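Why does cloth go fluffy at the edges?

Have you ever found a loose thread on your sleeve and given it a little pull, only for it to get longer and longer and longer? (And has a grown-up ever called out "Don't pull that!" from the other side of the room?) Threads are sneaky things. To find out why they behave as they do, we need to look very closely at what cloth is made of, so wriggle into a comfy chair and let's begin.

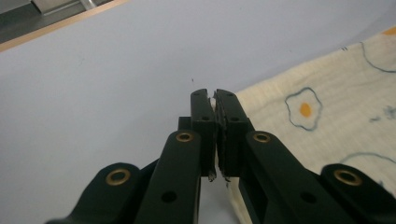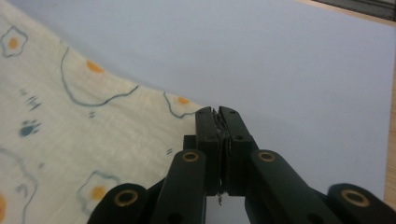

A pinch of something white, and the corner of a cream-coloured cloth.

Start with the tiniest bit

If you could shrink down until you were as small as a flea and go for a walk across your bed sheet, you would see that it isn't one smooth piece at all. It is made of threads, and each thread is made of lots of very thin hairs called fibres. Cotton fibres come from the fluffy part of the cotton plant, which grows around the seeds. Wool fibres come from sheep, as you probably know, and linen comes from the stalks of a plant called flax, which has pretty blue flowers and is taller than you might expect.

One fibre by itself is quite weak. You could snap it without trying! But when lots of fibres are twisted together they grip each other, and the harder you pull, the tighter they squeeze. Twisting fibres into thread is called spinning, and people have been doing it for thousands of years.

Over, under, over, under

Once you have thread, you can weave it. Some threads go up and down (these are the warp) and others go side to side (these are the weft). The weft goes over one, under one, over one, under one, all the way across, then turns round and comes back the other way.

Sanaa Ait Ali is a weaver in the village of Vistolley, and she let us try her smallest loom, which has 60 warp threads. It took us a whole hour to weave a strip no wider than a ruler, and it was rather wobbly, but we were terribly proud of it. Her big loom has 226 warp threads and she calls it Radwan, after a donkey she loved when she was a little girl.

So where does the fluff come from?

In the middle of a piece of cloth, every thread is held in place by its neighbours. At a cut edge, the last thread has a neighbour on one side only, so it can slip out quite easily, and then the next one is the last thread, and out that one comes too. We call this fraying. That is why your tea towels have a folded, stitched border, called a hem, to keep all the threads tucked safely in.

Rubbing makes fluff as well. Every time you wear a jumper or wash a pair of socks, a few short fibres work loose. Some of them roll themselves into little balls called bobbles, and plenty more end up under the bed, where they meet up with dust and make those soft grey clumps that the cat likes to chase.

Try it yourself

You will need an old scrap of woven cotton (do ask first, please!), a pair of scissors and a magnifying glass if you have one.

Cut a square with sides 6 centimetres long. Look at one edge through the magnifying glass and find the very last thread. Tease it out gently with your fingernail, then take out the next one, and keep going until you have a fringe as long as your thumbnail. Now untwist one of your threads and see if you can spot the fibres inside.

If your scrap is stretchy, like a T-shirt, it has probably been knitted and won't make a fringe in the same way. Knitting is made of loops, and we shall get to those next time, when Younes Nasr will be showing us how to make a woolly hat for a boiled egg.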